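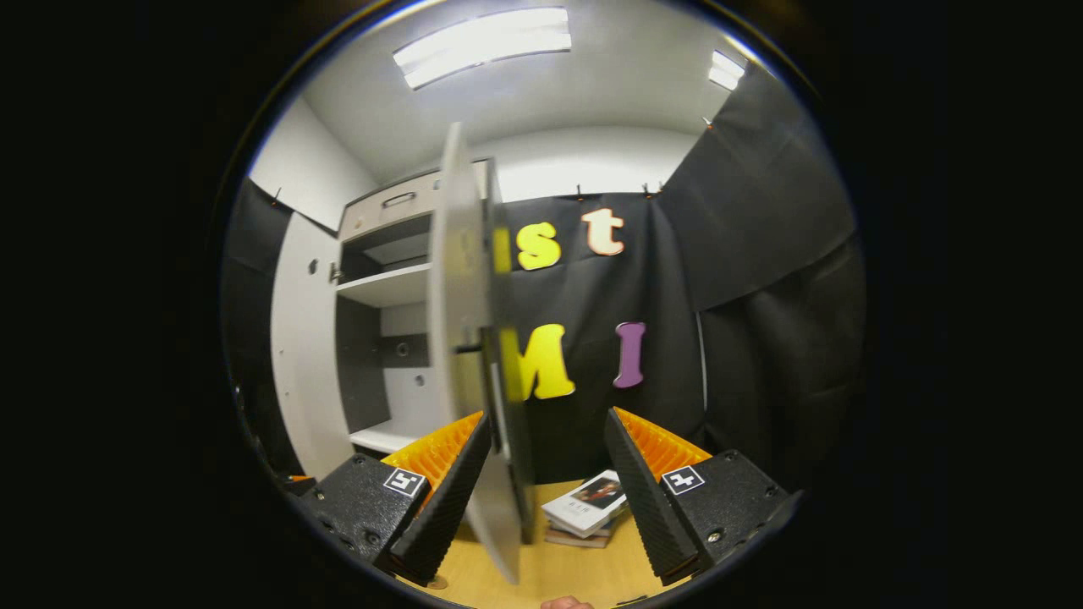

Replacing the finger inserts on the hand gripper

The hand gripper has been back on my desk for most of this week. It had started closing slightly crooked, so that one finger touched before the other, and on thin things like a cabinet door that makes a difference. The panel gets pushed sideways before it is held. I have now changed both inserts, retightened the mounts and stuck on new markers, and I'm writing down the order I did it in, mainly for Defne, who has the other one and will have to do the same job before long.

Ours is the plain two-finger version. You hold it and squeeze, there is a camera looking down over the fingers, and the recordings go to the people who train the arm. Each finger is a black ribbed strip with an orange fin-ray insert behind it, and the whole finger bolts to a black mount with a square marker on its face.

What was wrong

The left insert had two ribs that had come away from the outer edge near the tip. You could not tell from looking at it with the fingers open. I found it by pressing a pencil against the middle of each finger and watching how it bent. The right one curled round the pencil. The left one folded at one point and stayed flat above it.

The gripper had done 565 recorded runs on that pair of inserts. I don't know if that is a lot. Elif Naz Gezer, who printed them, thought they would last longer, but she also said the first batch was printed on its side and she has since changed that. The new batch came from her in December and has been sitting in a drawer.

Taking the old ones out

Put a towel down first. The screws are small and black and my floor is dark.

Unplug the camera cable before you turn the gripper over. I forgot and bent the plug a little. It still works but I have put it on the list.

Take out the screws from the mount side, starting with the two closest to the finger. On mine one of the left screws had worked loose and turned with my fingers, which may have been the cause of some of the crookedness. Another was so tight that I had to go and get a better driver from Zübeyde Kozan at Mundard. If the driver starts slipping, stop. The heads round off very quickly and then you are drilling.

Once the screws are out the finger slides forward and off. The insert is held into the strip by a tab at the bottom and a bit of glue at the top. Warm the top end with a hair dryer for a minute and it peels off. I scraped the old glue away with a wooden stick. A knife would be quicker but it takes some of the black surface with it.

Fitting the new ones

The inserts are not the same left and right. They look it, but the ribs slope, and they need to slope the same way on both fingers when seen from the tip. I put the first one in backwards and only noticed when I did the pencil test again. Ye-ji Yoon suggested scratching an L and an R on the bottom tab where it doesn't show, and I have done that now on the spare set too.

Bottom tab first, then a small dot of glue at the top, then a clothes peg to hold it. I left the pegs on overnight. The Ersoy glue says 15 minutes on the tube, but the time I believed it the strip lifted the next morning.

Put the screws back loosely, all of them, and then close the gripper on something flat. I used a hardback. With the fingers closed on a flat object both mounts pull themselves straight, and you can tighten everything in that position. If you tighten with the gripper open you will be doing it again. I go round three times, a bit more each time.

Markers

The markers on the mounts were the part I had put off. The old left one had a corner lifting, and the software reads the opening of the fingers from these two squares, so a lifted corner gives you a width that wanders about while nothing is moving. Print them at full size with scaling turned off in the print window. Measure the printed square with a ruler before cutting. Mine came out small the first time because the printer had decided to fit it to the page.

Leave the white margin on. I trimmed it off once last year to make it neater and the marker stopped being found at all unless the light was very good.

Clean the mount with alcohol, let it dry, and put the marker down from one edge so no air gets under it. Matt paper is better than glossy with the ceiling lights on.

Checking it

For the check I use the same spot as always, the table by the white cabinet with the black curtain behind it. I start the recording and open and close on nothing, slowly, nine times. Then I hold something thin and upright, then something thick. The cabinet door is good for the thin one. It is stiff enough to show whether the two fingers are meeting it together.

The width plot from the empty closes should come back to the same value each time. Before the repair it was drifting by over 3 mm, and now the lines sit on top of each other as far as I can see on the screen. I have sent the file to Aslı Karabulut, who has a proper way of comparing them.

Looking after it

What I intend to do from now on:

Pencil test on both fingers before each day of recording.

Check the screws nearest the fingers by hand once a week. Finger tight means they need the driver.

Wipe the ribbed faces with a damp cloth. No alcohol on those, it dries them out and they start to squeak.

Hang it up by the handle. I used to lay it down on its fingers and I suspect that is what broke the ribs.

Keep a spare pair of markers in the Casik box along with the screws.

Defne, your spare inserts are in the same box, in the envelope with your name on. The driver has to go back to Zübeyde when you have finished. I still need to sort out the camera plug and will add it here when I have a replacement.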